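Telilance to Open Small-Appliance Repair Parts Depot in Navarrete

Thu 20 September
By the Telilance press office

Telilance will open a parts depot for small kitchen appliances in Navarrete next February. The depot will stock 3,000 part numbers at opening, mainly door hinges, heating elements, thermostats, cord sets and control knobs for countertop ovens, kettles and coffee makers.

Parts will be listed by the number stamped on the component and by appliance model. Orders placed before 2 p.m. will ship the same day. Walk-in customers may bring the old part to the counter for matching.

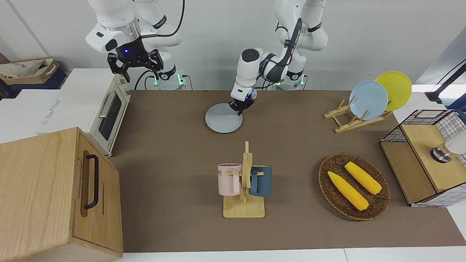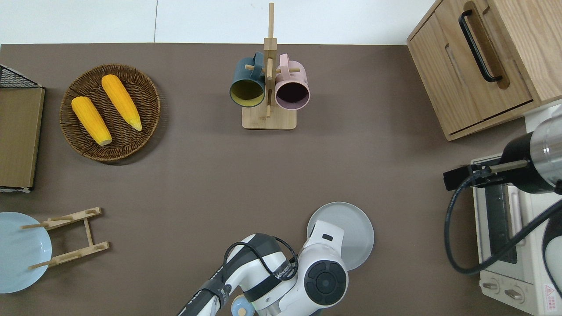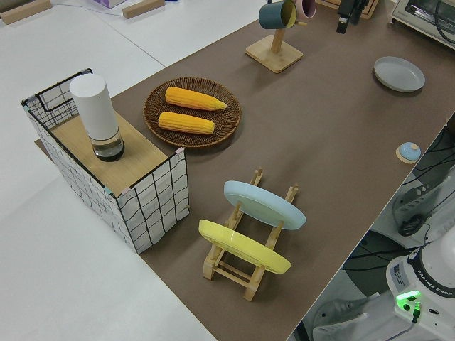 The building was formerly used by Stostetti for cold storage and has a floor area of 1,000 square meters. Shelving and bin labels are being supplied by Juvar under a contract signed this summer. Almost 500 part numbers in the opening stock are for models no longer sold new.

Electrical parts will be tested for continuity and insulation resistance before shelving. Used parts will not be accepted for resale. Returns of unopened parts will follow the terms already in force for mail orders.

The current mail-order catalog remains valid until the depot opens. Account holders do not need to register again.

Comments (3)

kettle_fixer: Will the counter be open Saturdays? The release gives no hours.

R. from the hill: Please stock the lower door hinge. I have been waiting on one since spring and the oven door is held up with wire.

toastandjam: Is the 2 p.m. cutoff for phone orders too, or only the website?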